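Can a Machine Tidy the Table Yet?
Student project report, Etberg course in applied automation
Group: Takumi Kobori, Yae Tsuchiya, Arnulfo Giraldo
Supervisor: Masaru Hirose
Submitted Jul 30, 2020

1. Why we chose this question

All three of us have worked in shops. Yae Tsuchiya spent a January at the Stuvwood store, where she carried small baskets back to their shelf for most of the day. It is simple work and nobody trains you for it. We wanted to know if a robot arm can do this kind of chore today, with normal plastic goods on a normal table. 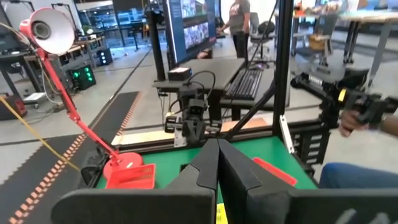 Reading time: 4 min (454 words)

2. The work place

We used a table with a green top. The small red basket and the red desk lamp were two of the objects we discussed the most in our planning. A lamp looks easy, but it has a joint in the arm and a round base, and when you pull on one part, another part may move. A basket is light and stiff, and it has a rim that a gripper can hold. For this reason we decided to judge baskets first and to leave the lamp for a later group.

The arms can be moved by hand or by program. In this report we count only the runs by program.

3. What we tried

The task was to take one basket by its wall, lift it, and put it down inside a marked area. We made 1,150 runs. The basket arrived in the marked area in 91 percent of them. This sounds very good, but we must explain the number. In all these runs the basket stood upright before the start. When it was lying on its side, we stopped the run and did not count it.

The wall is the part we would choose again. It is thin, so the fingers do not need to open wide. The weak side is that a basket held at one wall can turn a little during the lift.

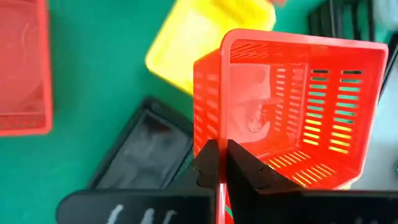
Can a shop let such a machine work alone during the night?
Not with what we have now. Someone must still set the baskets upright and be near the stop button.

4. Speed

Yuto Nishimura from the parallel group did the same task by hand for comparison. He was more than 10 times faster than our program, and he was also talking to us. We could raise the speed of the arm, but then the baskets were dropped more often, so we returned to the slow setting.

5. Opinion of the group

We do not fully agree. Arnulfo thinks that slow work is acceptable if it is done when the shop is closed. Takumi and Yae think the preparation by a person costs too much time at present. Mr. Hirose asked us to keep both opinions in the report.

6. Next steps

The next group should start with baskets lying on the side, and after this with the lamp. The settings are saved in the Nirkurden folder, and the run list is in the Sakamoto room, second shelf.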